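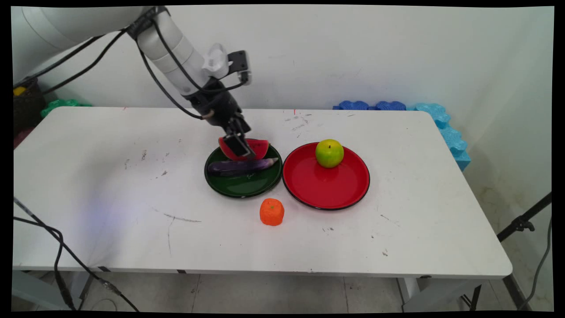 Mesa blanca, plato verde y plato rojo, con la fruta de juguete. La mandarina, sobre la mesa.

5 de marzo de 2021. Cuaderno de taller, juego de fruta y platos.

Margit quiere dar por bueno este juego como material fijo de la mesa. Yo no lo veo tan claro y lo dejo escrito antes de que se me pase el enfado.

Primero, los platos. El verde es más pequeño que el rojo y los dos llevan borde negro. Puestos casi pegados, como los pone Ebbe, la separación entre uno y otro se queda en nada, y cualquier pieza que caiga en medio da lugar a discusión: ¿está en el verde, en el rojo o en ninguno? En la hoja de Drustier pone «plato izquierdo / plato derecho» y se quedan tan tranquilos. Propongo separarlos 9 cm y marcar el sitio con cinta. Aldo dice que la cinta ensucia la mesa. La mesa ya está llena de rayas y marcas negras, no creo que la cinta sea el problema.

Segundo, la berenjena. Es la pieza que menos me convence. Es larga, brilla bastante según le dé la luz y tiene una zona blanquecina en medio que no sé si es polvo o desgaste. He preguntado y cada uno cuenta una cosa. Karlijn sostiene que venía así de la caja. Puede ser. Pasarle un paño húmedo y volver a mirar; si no se va, se anota como desgaste y punto.
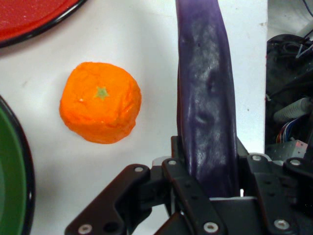 Tercero, la mandarina. Todo el mundo la llama naranja menos Sigrun y yo. Parece una tontería hasta que alguien busca «mandarina» en las notas de septiembre y no encuentra nada. O se decide un nombre o se escriben los dos. Por lo demás es la pieza mejor hecha del juego: algo irregular, con su estrellita verde arriba, y se distingue de todo lo que tiene alrededor. A esta no le pongo pegas.

La manzana verde y amarilla, bien. La sandía, regular: roja, con corteza verde oscura y unas pocas pepitas mal contadas. Sobre el plato verde la corteza se pierde un poco, sobre el rojo se pierde lo demás. Ebbe opina que eso es bueno porque obliga a mirar. A mí me suena a excusa para no comprar otro plato.

Me pasan además el catálogo de Jivel, que ofrece un juego «realista» de 33 piezas. No me fío. La última vez lo realista eran unas uvas que se soltaban del racimo. Antes de gastar, prefiero usar lo que hay durante 6 sesiones y ver qué piezas dan guerra de verdad.

Pendiente:
– Paño a la berenjena (yo).
– Cinta para los platos, aunque proteste Aldo.
– Nombre único para la mandarina. Que lo decida Margit.
– Preguntar a Björklund si venden platos sueltos de un color que no esté ya en la fruta. Azul, por ejemplo.

Sigrun pide que conste que a ella el juego le parece bien tal como está. Consta.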